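About Plernwood Computer Repair and Training

Plernwood is a repair workshop and evening school in Ombridge. We fix desktop and laptop computers for households and small businesses, and we teach adults to do the same work.

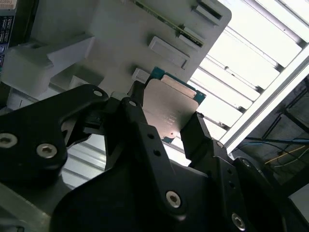 The workshop came first. Amirul Ngui opened it in a single room over a dry cleaner's on Mthembu Street, mending machines that the high street shops had told people to throw away. Customers kept asking if they could watch. After a while he put out a second chair, then a long bench, and the first Tuesday class was held there with six people and one working soldering iron. We moved to the ground floor of number 49 when the cleaner's closed, and we have been there ever since.

The business is still owned by Amirul and two of the people who came to that first class. We have no outside investors and no other branches. We have been asked to open one in the next town and have said no for now, as we would rather keep the one shop properly staffed.

What we repair

Most of our work is on home computers between three and ten years old. Typical jobs are failed drives, broken hinges, worn-out fans, power faults, and machines that have become too slow to use. We also build desktops to order, mostly for people who edit photographs or keep accounts, and we will fit parts you have bought yourself if they suit the board. Bring the receipt with you in case something has to go back.

We do not repair phones, tablets or televisions. We do not do data recovery from drives that have been physically damaged, but we can give you the name of a laboratory that does.

Looking at a machine costs nothing. If the repair will cost more than the computer is worth, we tell you that before any work starts and you can take it away again. Labour is charged by the job and the price list is on the wall beside the counter. Repairs carry a 100-day guarantee on our work. New parts carry whatever guarantee the maker gives.

The evening school

Classes run on three evenings a week in term time, in the back room behind the counter. There are two courses. The first is for beginners and covers taking a desktop apart, naming the parts, putting it back together and finding simple faults. It lasts ten weeks. The second goes on to laptops, power supplies and basic soldering, and lasts fourteen. You don't need any qualifications for either, though we ask people to finish the first before starting the second unless they can show us they already know the material.

Groups are kept to eight so that everyone has a bench place. Tools are provided. Students work on donated machines, and whatever is in good order at the end of term is wiped and passed on to local families through the library and two primary schools. We gave away 43 computers this way last year.

To date 486 people have completed the beginners' course. Some wanted a new job and several now work in repair or in office support. Many more just wanted to keep the family computer going, or were curious. Our oldest student so far started at 81 and has since done the second course twice.

Fees can be paid in one go or spread over the term. There are two free places on each beginners' course for anyone out of work, and we don't ask for more than a short letter.

Parts and waste

We buy most new parts from Iteck, a trade supplier on the Ombridge industrial estate, and collect them by van twice a week. Used parts are tested before they go on the shelf and are sold with a label saying so. Anything past use is sorted into metal, boards, batteries and plastics and goes to a licensed recycler. You are welcome to drop off old computers during opening hours. Please take out any discs, memory cards and dongles first. Drives left with us are erased or, if they no longer run, drilled.

Opening hours and finding us

The counter is open Monday to Friday from 9 until 5.30 and on Saturday mornings until 12.30. We close for a week after Easter, when the back room is cleared and the benches are repaired. There is step-free access from the street and a loading space at the rear, reached by the lane next to the bakery. Ring the bell twice if the back door is shut.

The next beginners' course starts in April. Booking forms are kept at the counter and at the library.

Last updated: 14 February 2025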